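We use cookies to keep you signed in and to measure traffic. Accept | Manage settings

Filed under: Data portal support > Investment statistics > Resolved

28/01/2024
Posted by Harkeck Data Desk

FDI inflow totals do not match between the country table and the regional download

Product: Lodell regional investment database
Priority: 2
Status: resolved, with one follow-up open

Reported problem

The user is preparing a chapter on foreign investment in the Gruvedley district and exported annual inflows by sector. The regional file gives a total of 3059 million for the last full year. The country table, filtered to the same district and year, gives a lower figure. The difference is 638 million. The user asked which one to cite.

First checks

Exchange rate. Both tables use the annual average rate. Same result after switching the display to local currency, so this was ruled out.

Year. Both are calendar year. The fiscal year option was off in the saved query.

Browser cache. Cleared, signed out, signed in again. No change.

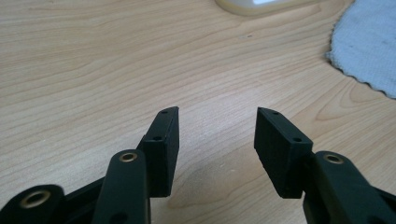 Revision date. The country table had been refreshed after the January load and the regional file had not. We forced a refresh on the regional side and ran the export again. The total moved slightly in the third decimal of two sectors and stayed at 3059 when rounded. The gap was still there.

Sector by sector comparison

We lined up the two exports by sector code. All sectors agreed except transport equipment and business services. In both of those the regional file was higher, and the two differences added up to the full gap.

The firm-level notes pointed to Honkanen, which has a plant in the district and a holding unit registered in the capital. The holding unit passes money to the plant as an intercompany loan. In the country table the loan is netted out. In the regional file it was being counted once as equity coming in to the holding unit and again as debt at the plant, and both records carried the Gruvedley location code.

Public-private partnership projects were checked for the same fault. The concession payments are stored in a separate series and do not enter the inflow total.
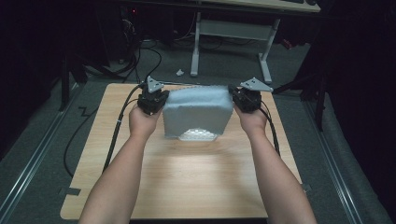

Fix applied

1. Set the holding unit's location code back to the capital.
2. Turned on the "exclude pass-through capital" flag for the regional file. It had been off by default since the template was copied.
3. Rebuilt the regional totals and compared them with the country table. They now match for all 21 sectors.

Advice to the user

Cite the country table for the district total. If you downloaded the regional file before this ticket was closed, delete it and export again. Any shares of GDP you worked out from the old total need to be redone. Growth rates for earlier years are not affected, as the holding unit was only registered last April.

Still open

The help page for the regional file says pass-through capital is excluded in every template. The wording needs to be changed or the default does. Sent to the documentation queue.

User confirmed the new export on the same ticket. Closed.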